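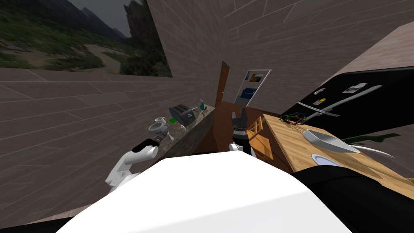
Walthorpe Robotics Club, sim-team list
Subject: Re: kitchen task, contact problems and the Dunden deadline

On Friday the sim lead wrote:

> Reran the kitchen task with the new contact settings. Reach and approach
> are fine on both arms. The trouble starts when the gripper gets close to
> anything that is touching something else. The planner treats each object
> as if it were alone and picks a grasp that runs into the neighbor.
>
> Also, the step time went up after the last merge. I have not looked into
> why. Can someone check whether the object meshes got swapped back to the
> full versions?
>
> Do we still plan to enter both arms at Dunden, or only the left?

Answers in order, then a list of what is left to do.

Neighbor contact. Confirmed. The planner builds its keep-out volume from the room model, which has the counter, table, cabinet and refrigerator in it but none of the small objects. Small objects are only added when they are the target. I changed this on the branch "clutter" so that every object within 12 cm of the target goes into the keep-out volume. Planning takes longer. I ran over 100 planning queries with it and none of the returned paths went through a neighbor, but this was planning only, with physics off, so do not read more into it than that.

Step time. Yes, the meshes were swapped back. The merge took the asset folder from Urnivance as shipped and overwrote our reduced versions. The toaster and the wooden chair were the worst two. I put the reduced meshes back and the step time went down to where it was before. Please do not pull the asset folder again without asking on the list first.

Arms. The rules allow one or two. I would enter both. The right arm can stay parked with the gripper up while the left does the counter work, and we lose nothing if it never moves. If the right arm does move, it has to clear the table and the chair, and the current park pose does not leave much room for that. Someone needs to try a lower one.

Left to do before the May entry:

1. Merge "clutter" after one more person has read it. The change is small, mostly in the file that builds the keep-out volume. The distance should be a setting and at the moment it is typed in.

2. Redo the grasp set for the mug. The present set assumes an upright mug with the handle clear. The case to plan for is the one below, with the "Ming" mug next to the green and yellow sponge and the loop of the handle nearly touching it. A handle grasp needs space on the inside and outside of the loop, and the sponge takes up the outside. Add rim grasps, and have the planner drop handle grasps when the keep-out volume overlaps the loop. The sponge is modeled as a rigid box, so any push against it gives a larger contact force than a real one would. Do not tune the grip force on that pair.
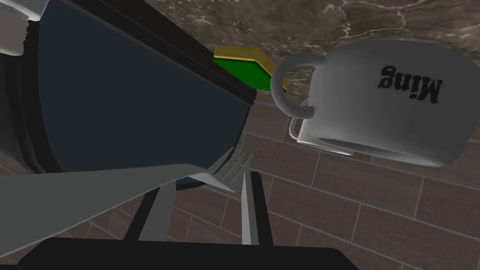 3. Check the friction values. The mug and the bowl share one value and the sponge has the default. I do not trust the default.

4. Write the log converter. Dunden wants joint angles and gripper state at a fixed rate, and our logs are written once per physics step. Resample, do not just skip rows.

5. Pick a park pose for the right arm and write it into the config file with a comment saying who tested it.

I can take 1 and 4. Item 2 is the largest and should go to two people. The machine in Cheng 3 is free in the evenings if your laptop is too slow for it, but log out when done, as a locked session holds the license and the next person cannot start the simulator.

Reply on the list with the item number you want.

Sim-team, planning side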